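**Thursday, dye bench, cont. from previous page**

Picking up the fold-mark question where it was left. Crescencio Pastor asked why the charcoal swatches came back from storage with pale lines at the folds and the navy ones did not. His guess was light. Mine was abrasion at the crease. Neither of us had checked humidity in the cupboard, so a hygrometer went in at 8:40 and has stayed there.

Materials on hand:

- Cotton twill, charcoal, dyed in house from Bradia reactive black, low depth
- Cotton twill, navy, bought dyed from Phùng
- Polyester plain weave, charcoal, from the Flastano sample roll
- Undyed twill, scoured, as control

All strips cut 30 cm long, warp direction, edges overlocked. The first batch was not overlocked and the raveling made it impossible to mark positions, so that batch is discarded. Do not use the strips in the blue envelope.

**Procedure**

Strips conditioned overnight on the rack, then folded once across the middle, face side out. Pressed under the flat iron plate (11 kg with the added bar) in the cold press. Half of each set stays under load until tomorrow afternoon, half comes out after one hour. No steam at this stage. The steam line is still dripping and I don't want spots.

Rubbing done on the crockmeter with dry white cotton, 20 strokes per position. One position on the crease, one position 5 cm away on flat cloth. New rubbing cloth each time. The arm on the crockmeter sits slightly low on the left and has to be shimmed with card. Two thicknesses of swatch card is correct; three lifts the finger off the cloth at the end of the stroke.

**One-hour set**

Twill, charcoal: rub-off on the crease visibly darker than on the flat. Graded 3 on the crease, 4 on the flat, against the gray scale in the north window. The ridge of the fold now has a light line under the loupe. Yarn crowns are paler than the sides, so color is being taken from the surface.

Twill, navy: 4 on the crease, 4 on the flat. No line.

Polyester, charcoal: 4–5 both positions. The crease itself is sharp and looks lighter at a low angle, but under the loupe there is no change in the yarn. Turn the strip 90 degrees and the light line goes dark. This is sheen, and has been wrongly recorded as color loss at least once on the earlier sheets (see the September pages, second column, my handwriting).

Undyed: nothing, as expected. Slight gray on the rubbing cloth at one end, traced to the plate. Plate wiped with alcohol and the strip repeated clean.

The charcoal twill is poorly fixed. Wash-off for that lot was cut short when the boiler tripped and I think we are seeing loose dye. A strip soaked in hot water in the small beaker gave a clearly gray liquor in ten minutes. The same test on the Phùng navy gave almost nothing. Should have run this first. It costs one beaker.

Re-soaping one strip now: 2 g/L Flasow, at the boil, 200 ml, fifteen minutes, two hot rinses, one cold. Will fold and rub it alongside the long-load set tomorrow. If it comes up to 4 on the crease, the whole lot gets re-soaped before anything else is cut from it.

**Creases on large pieces**

The strips have one fold each and the storage pieces have several, crossing. At a crossing the cloth is four layers thick in the stack and the outer layer takes a much wider bend than the inner one. I folded a full-width length of the undyed into quarters and measured the offset at the corner: 6 mm, more than I would have guessed. That means the lines from the outer and inner layers do not have the same sharpness, and a grade taken on one quarter does not speak for the others.

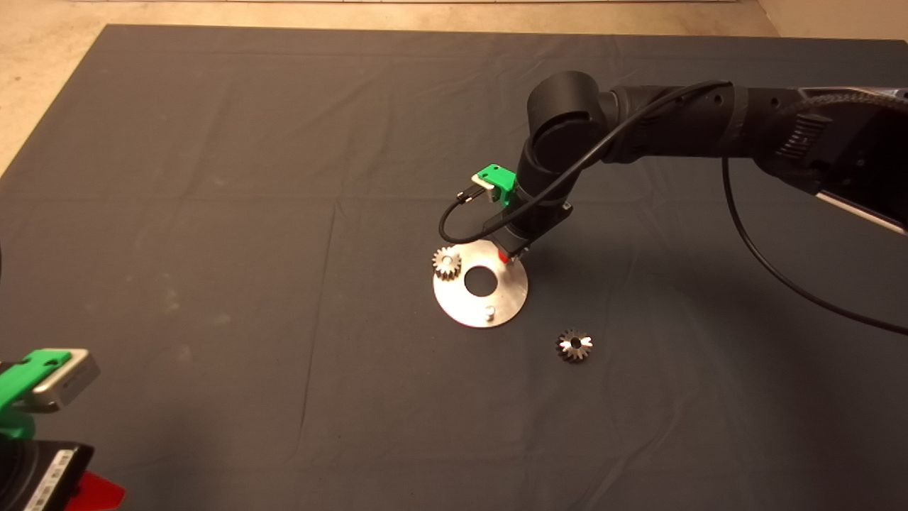
For recording fold lines on a large piece, a plan of the creases is more use than a written account. Mark one corner of the cloth with thread first, then draw verticals and horizontals from it in the order they are found. Dark gray cloth laid out flat shows the general pattern well enough: in the photo the long vertical crease left of center and the horizontal one near the middle can both be put straight onto a plan, while the fainter lines need a second look from a low angle before anyone draws them. Mark uncertain ones with a dash. Nothing about color should be judged at this step, only position, and grading still wants the swatch in the window with the gray scale beside it.

Plan sheets are in the second drawer, squared at 5 mm. One square to 5 cm suits most of what we have. Write warp direction on every sheet. Two of last month's sheets lack it and cannot be used.

**Cupboard**

Hygrometer at 8:40: 48%. At noon: 51%. At 4:15: 57%, after the kettle side of the room had been running. The cupboard is not as tight as I assumed. The door catch does not pull in at the bottom. Packed with a strip of felt for now.

Light: I can't rule it out from this. The cupboard has a gap at the hinge side and the charcoal stack was on the top shelf, next to it. The navy was two shelves down. So the two stacks differ in dye, in supplier and in shelf, and the original comparison was a poor one. Put one charcoal and one navy strip, folded, on each shelf, half of each covered with foil. Read at the end of October.

**To do**

- Long-load set out of the press, 2:00 tomorrow, let stand one hour before rubbing
- Re-soaped strip, crease and flat
- Wet rubbing on all four cloths, none done yet
- Level the crockmeter properly and retire the card
- Ask Crescencio which way up the charcoal stack was stored, and whether the piece on top was ever swapped
- Order rubbing cloth, under half a box left
- Correct the September entry for the polyester, initial it, leave the old figure readable

Beaker with gray liquor is on the windowsill, covered and labeled. Leave it until the re-soaped strip has been tested the same way.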